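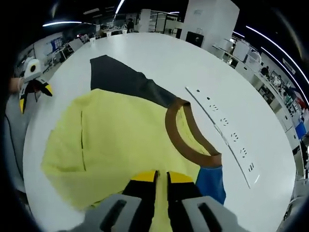

浅黄T恤,深棕色罗纹领,铺在白色圆桌上,还没抚平。

叠衣服这件事我写过几次零散的,这次集中发一串。只讲短袖T恤,针织面料,圆领。衬衫、卫衣、带帽的都不适用。

1/ 先说台面。圆桌叠衣服有一个具体的麻烦:没有直边可以参照。方桌上可以把下摆对齐桌沿,误差一眼就能看出来。圆桌只能靠衣服自身的线:肩线、侧缝、下摆。三条线里下摆最可靠,肩线最不可靠,穿久了会往后跑。

2/ 台面颜色倒是白的好。浅色衣服放在白台面上,轮廓不如深色清楚,但褶皱的阴影看得见。深色台面上浅色衣服轮廓很清楚,中间的小褶反而容易漏掉。我两种都用过,现在固定用白的。

3/ 拼色T恤比纯色难叠。原因是不同色块往往由不同布片拼接,拼缝处有缝份,厚度是单层的好几倍。折线压在拼缝上,叠好之后那一侧会鼓起来,堆成一摞就往一边斜。

4/ 处理办法:折线避开拼缝,往里或往外让开一指宽。让开之后左右可能不完全对称,可以接受。一摞衣服平不平,看的是厚度分布,对称只影响最上面那一件的观感。

5/ 领口。罗纹领的弹性比大身大,拎着领子抖衣服是最常见的错误。领圈被拉开以后,平放时会呈波浪形,怎么抹都抹不平。正确的拎点是两侧肩缝靠近袖窿的位置,拎起来之后让重量沿侧缝往下走。

6/ 如果领子已经波浪了:平放,用两只手掌从领圈外侧向中心轻推,不要拉。推完放一会儿再折。严重的需要过水重新晾,晾的时候平铺,不要挂。

7/ 两个人叠一件的情况。有人觉得多余,我认为对大号T恤和软塌的薄针织有用。一个人固定,另一个人移动,同一时刻只有一方在动。两边一起拉,面料必然斜,斜了之后经向纹路和折线不平行,折出来是个平行四边形。

8/ 固定的一方压住什么位置,看下一步折哪里。折袖子,压肩和侧缝的交点。折大身,压折线本身。对折下摆,压胸口高度的横线。压的时候手掌放平,指尖压出来的是点,布会绕着点转。

9/ 从一团开始展开,比从半展开的状态开始更省事,前提是能先找到领子。找到领子,就能确定上下;再看领口前低后高,就能确定正反。后领有标的更快。没有标、前后领差又小的,看肩缝走向,一般略偏前。

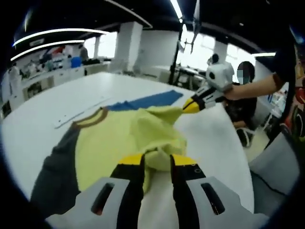 10/ 抓起一个点往上提,布会聚成一个尖,四周的余量往这个点收。这时候直接放下去,得到的是放射状的褶,从提起点向外散。要避免,放下的时候带一点横向的位移,让布先有一条边落到台面,再往另一侧铺。先边后面,顺序不要倒。

11/ 提起点离下摆越近,越容易控制。提胸口正中最难控制,四个方向的余量都不一样,袖子还会跟着翻到大身下面去。袖子压在下面不容易发现,叠完才摸出来有一块厚。

12/ 所以折之前有一个检查动作:手背从领口往下摆扫一遍,再从左袖扫到右袖。手背比手心敏感,底下有没有夹层一扫就知道。整个动作三秒。

13/ 标准折法我用的是三折,不是对折。左侧向中线折三分之一,袖子回折;右侧同样;然后从下摆往上分三段折到领口。成品接近长方形,领子在最上面,取的时候能看见颜色。

14/ Melquiades Hinojosa 在上一串下面问,为什么不先对折再三折,步骤更少。步骤是少,但对折会在前胸正中留一条竖痕,穿上身很显眼。三折的两条折痕落在两侧,穿上以后不明显。印花T恤更不要中线对折,胶印折久了会裂。

15/ 已经有竖痕的,先判断是折痕还是缝。听起来很蠢,远看确实会看错,拼色款尤其如此。用指甲横着刮一下,有台阶的是缝,没有的是折痕。折痕用蒸汽从反面过,离布面留一点距离,不要压。

16/ 数据。九月我把家里的和亲戚家的T恤都过了一遍,合计252件,其中拼色款54件。按上面的办法叠完,放进抽屉竖着立。一段时间后再看,倒掉的大多是拼色款,折线都压在拼缝上,是我早期叠的那一批。样本就这么多,不外推。

17/ 竖放还是平放。抽屉深度够就竖放,取一件不动其他的。架子上只能平放,平放的高度不要超过手掌撑开的长度,再高下面几件的折痕会压死。薄针织可以再低一点。

18/ 收纳盒:Lerkon 和 Karaki 的我都在用,区别主要在内壁。前者内壁有纹理,衣服立得住,但是抽出来会带起旁边那件。后者光滑,需要塞满才不倒。塞到八成的人选前者,习惯塞满的人选后者。

19/ 折衣板不推荐,也不反对。板的宽度是固定的,尺码差得多的衣服叠出来余量全留在袖子上。如果全家只有一两个尺码,板是快的。Elfriede Ehlers 用一根长尺代替板,折线压着尺走,折完把尺抽掉,宽度随时可改。我试过,边确实直,就是抽尺那一下要慢,快了会把内层带歪。

20/ 洗完多久叠。完全干透再叠。罗纹领比大身厚,干得晚,摸大身干了不算,要捏领子。领子还潮的时候叠进抽屉,味道从领子开始。

21/ 颜色排列我按领子的颜色,不按大身。竖放时露在上面的那一条,领子占了大部分,按大身排反而找不到。

22/ 有人私信问亮黄、荧光一类的颜色会不会染到旁边的浅色。干衣服相互接触一般不会,潮的会。又回到第20条。新买的先单独洗,水里不见色再混放。

23/ 更正第13条:从下摆往上分三段,是对中等长度说的。长款分四段,否则立起来太高,抽屉关不上。短款对折一次即可,三段会太厚。

24/ 长袖另开一串。长袖的问题全在袖子,折两次还是三次取决于袖长和三折后宽度的比值,需要画图,文字讲不清。图还没画完。

2023年9月30日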